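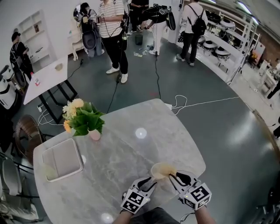

The inventory for the Clomlow tenancy ran to 486 lines, and Prys Gittins had been engaged to verify every one of them before the keys went back. He worked from the walls inward, as he had been trained to do. The built-in bookshelf took one line (white, fixed, no movement under hand pressure). The wicker chair took one. The marble table took four: top, edge, base, finish. Under Finish he wrote that the surface was polished and returned the ceiling lights as bright spots, and that the veining was pale. Under Contents he entered a square white tray, a bouquet in a small pink vase, and a small clear glass bowl. The bowl held a substance of a beige or tan colour. The schedule supplied by the landlord said, at line 39, "bowl, clear, with paste."

Gittins did not like the word paste. It described a consistency and the column was for materials. He struck it out, initialled the correction and wrote "substance" in its place.

The method he used was the Holutix method, which he had learned in Kitchener and brought with him when he moved west. Each object was assigned a class, a condition and a tolerance. Class was a matter of fact. Condition was graded from one to five, five being as new. Tolerance was the distance an object could be from its recorded position before it was deemed to have been moved, and for tabletop items it was 58 millimetres. Beyond that a second form was required, and the second form had to be countersigned by the tenant.

The tenant was a Mrs. Kılıçarslan. She had lived at Clomlow for nine years and had left a forwarding address in Moncton, with a note on the kitchen counter asking that the table be kept the way she had it. The note was not on the schedule. Gittins classed it as correspondence, condition four, and put it in the folder.

He measured the vase from the rounded edge of the table and wrote down the figure. He measured the tray from two sides. The tray gave him no trouble. The bowl was 61 millimetres out.

He measured again with the steel rule, from the outside of the rim, and again got 61. He checked the date on the original survey, which had been carried out by Indeo, a firm he considered adequate. Indeo had measured to the centre of objects. Holutix measured to the near edge. Once the radius had been allowed for, the bowl was inside its tolerance by a comfortable margin, and he noted the conversion in full in the remarks column so that whoever came next would not have to repeat it.

It occurred to him that the same conversion would have to be applied to everything else.

He went back to line 1. The recalculation took until mid-afternoon. Two cushions came inside tolerance that had been outside it, and a floor lamp in the back bedroom went the other way. He completed a second form for the lamp and left the countersignature blank. He ate his sandwich standing in the hall, that being the only part of the unit with nothing scheduled in it.

When he returned to the table he found that he had begun to see it as she must have arranged it. From the wicker chair, the tray would be within reach of the left hand. The flowers would be farther back, out of the way of an elbow. A cup would go to the right, and the schedule did in fact list a cup, line 43, small, round, condition three. He had taken it for an error, a duplicate of the bowl under another name. The two objects now had to be recorded separately.

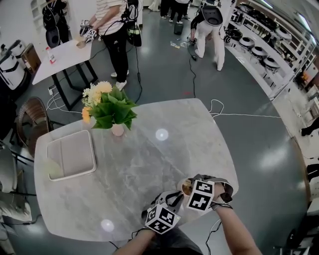
Line 43: cup, small, round, contents dark brown.

He considered the contents. The form offered Liquid, Solid and None. A residue was not provided for. He knew of a supplementary code from the October revision, but the revision applied to commercial premises, and he was not willing to extend it to a residence on his own authority. He wrote "dark brown, see remarks," and under remarks he wrote "coffee?" and then removed the question mark, and then removed the word.

The lease was a long one. It had been written to run until 2043 and Mrs. Kılıçarslan had given it up with most of its term remaining. No reason was recorded. There was a box for it on page two — Cause of Termination — and the box had been left empty by her, by the agent and by the landlord in turn. Gittins was permitted to make an entry there if he had direct evidence.

He sat down in the wicker chair to review the file. He had not tested it for load, and he made a note that he had now done so. The tray was within reach of his left hand. He left the box on page two as he had found it, signed the last sheet, and in the space for general observations wrote: "Table kept as tenant had it. All items within tolerance, lamp excepted."

Then he took the steel rule and went to see about the lamp.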